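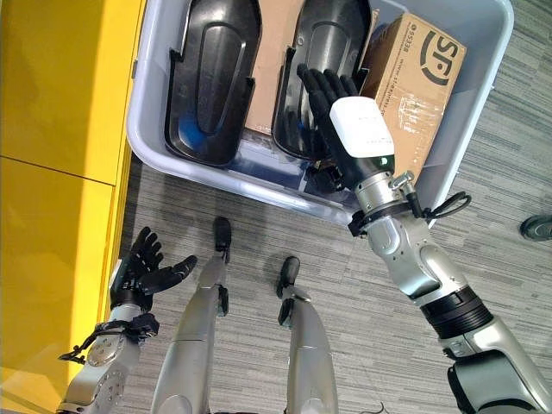 Why do we sort our rubbish?

Have you ever stood by the bins with something in your hand and wondered which one it belongs in? Grown-ups wonder too, quite often! So let's have a good look at what happens to the things we throw away, and why it helps so much if each one starts off in the right place.

What is it made of?

That's the first thing to ask. Cardboard is made from tiny threads called fibres, and the fibres come from wood. If you tear a piece slowly and look at the torn edge, you can see them sticking out like little hairs (try it with an old cereal box, but do check that the cereal has gone first). Plastic is quite different. Most of it is made from oil, which is pumped up from deep under the ground, and it can be melted and pressed into nearly any shape you like, from a thin bag to a thick black tray or a big grey tub.

What happens to cardboard?

At a paper mill, the cardboard goes into an enormous tank of water and is stirred and stirred until it turns into a sort of grey-brown porridge called pulp. The pulp is spread out flat, squeezed, and dried on hot rollers, and then it's cardboard all over again. The fibres get a bit shorter each time, so mills often mix in some new ones to keep it strong.

What happens to plastic?

Plastic has to be sorted again, as there are lots of different kinds and they don't all melt in the same way. Many sorting centres shine a special light on each piece and look at how it bounces back. Black plastic can be a real nuisance here! The colouring in it often soaks up the light, so the machine can't tell what kind of plastic is going past. Some makers now use a different black colouring to get round this.

Once it's sorted, the plastic is washed, chopped into flakes and melted. It might come back as a flowerpot, a bench or even a fleecy jumper.

Something to try at home

Ask a grown-up to help you tear up some old cardboard and leave it in a bowl of warm water overnight. In the morning, mash it with your fingers (it feels lovely and horrid, both at once), spread it thinly on a tea towel and press out the water. Leave it somewhere warm for 2 days and see if you can write your name on it. Felt tips work best, and the lumpy bits make very good hills if you'd like to draw a picture instead.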